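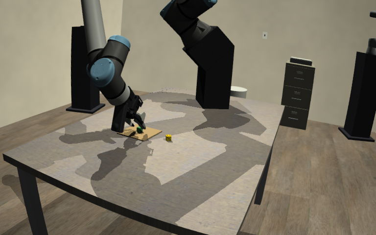 4.2 Setting up and looking after the Brorero cell

The Brorero cell exists twice: once as hardware in our laboratory at Vandville, and once as a rendered model in Gredavon, the simulator we used for all the training runs reported in this paper. This section covers how the two were brought into agreement and how they were kept that way. The learning method itself is described in Section 3 and does not depend on anything below, but the results in Section 5 do, and readers who want to repeat them will need these details more than they will need the network settings.

Layout. We measured the real cell first and built the model from the measurements. The origin of the shared coordinate frame is the front left corner of the tabletop, seen from the side where the operator stands. We chose a table corner over the base of the arm because the arms are sometimes taken off their pedestals for service and the table is not. All positions were taken with a steel tape and a plumb line, then checked by driving the arm under test to marked points on the table and reading its joint angles back. Where tape and arm disagreed we trusted the tape and looked for the fault in the arm's mounting. Twice this led us to a base bolt that had not been fully tightened.

The model includes things that play no part in the task. The filing cabinet behind the table, the white container beside it, the wall plate and the floorboards are all there (Figure 4) because early versions with a bare background gave a vision model that failed on the real cell as soon as a camera was turned slightly. We did not test which of these objects mattered. The cabinet in the laboratory is full of cables and heavy enough that it stays where it is, so it also serves as a rough visual check that a camera has not been knocked.

Arms. Only the left arm moves in the task. The others are parked for the whole of every run, with their controllers switched on so that the brakes and the joint readings stay available. The parked poses are stored in the same file as the rest of the layout and are loaded by both the simulator and the real controller. This sounds like a small point, but a parked arm casts a shadow on the table, and when its pose differed between the two versions the shadows differed too.

Shadows took more of our time than any other part of the model. The tabletop has a light wood grain, and with hard lighting it ends up covered in large dark patches with irregular edges. In the rendered cell these patches cover most of the surface. A small cube can sit on a light patch at the start of a run and have the shadow of the moving arm pass over it before the gripper gets there. We first tried to soften the lights until the patches went away. The model then did well in simulation and poorly on the real table in the late afternoon, when sun comes in low through the laboratory window. We went back to hard lights and varied their direction between runs.

Objects. The task uses two cubes, one green and one yellow, and a thin tray of tan cardboard. In the version shown in Figure 4 the green cube starts on the tray and the yellow one on the bare tabletop to the right of it. The tray is laid at an angle to the table edges, and the angle is drawn afresh for each run. The real trays are cut from packing card with a template. They curl at the corners after some weeks, more quickly when the heating is on, and a curled tray tips the cube enough to spoil a grasp. We replaced the tray whenever a corner could be seen to lift off the table. The simulated tray is flat and stays flat, and this is a known difference that we left in place.

Gripper. The two-finger gripper needed the most regular care of any part of the real cell. The finger pads pick up dust from the cardboard and lose their hold, first on the green cube, whose faces are a little smoother. Pads were wiped with a damp cloth at the start of each session and changed every 530 grasps. That figure comes from a short trial in which we ran one set of pads until the cube slipped, and then took a cautious margin off the result. After each change the fingers were closed on a steel gauge block and the zero point was reset. Skipping the reset does no visible harm, but the closing width is then out by the difference in pad thickness, and the grasp detector begins to report success with nothing held.

On the model side the matching setting is the friction between pad and cube. We set it once, from a pull test on clean pads, and did not try to follow the wear. Quyên Lại, who ran most of the sessions, kept a note of every slip beside the pad count, and these notes suggest that wear accounts for few of the failures in Section 5 as long as the wiping was done.

Daily check. Before each session the operator ran a short routine from the Dewan control software. The arm moves above the front left corner of the table, then above the centre of the tray, and holds there with its fingers open. The operator compares this pose with a rendered one from the same viewpoint, shown beside the live picture. If the fingertips are displaced by more than the width of a pad, the session does not start and the cause is looked for in a fixed order: camera bracket, table position, arm base, joint zero. The order follows how often each was at fault. The camera bracket was at fault most often by a long way – it sits at elbow height next to the door.

The routine takes four minutes. It was at first done once a week, and we moved to a daily check after losing most of a September session to a table that had been pushed back during cleaning. The feet of the table now stand in shallow cups screwed to the floor.

Repair of the wrist joint. One repair during the study was large enough to affect the data. The left arm developed a faint knock at the joint above the wrist, noticed by ear and later found in the torque readings as a small spike whenever the joint changed direction. Settimio Valentini removed the round cover, found the clamping ring behind it loose, and refitted it with thread lock. The joint zero was then reset and the positions on the table checked again from the beginning. Runs recorded between the first sign of the spike and the repair, 40 in all, were left out of the results. We kept them on disk and they are included in the data release, marked as faulty, as they may be of use to anyone working on fault detection.

After the repair the arm carried slightly more friction at that joint than before. We changed the value in Gredavon to match and ran the simulated checks again, but we did not retrain. The success rate on the real cell did not change enough for us to tell it apart from the usual spread between sessions.

Versions. The layout file, the pad count and the joint zeros are stored together under a single version number, and every recorded run carries that number. A change to any one of them, however small, makes a new version. Old runs are never converted to a new layout. When a simulated run is compared with a real one in Section 5, both were made under the same version, and pairs for which this could not be confirmed are not reported.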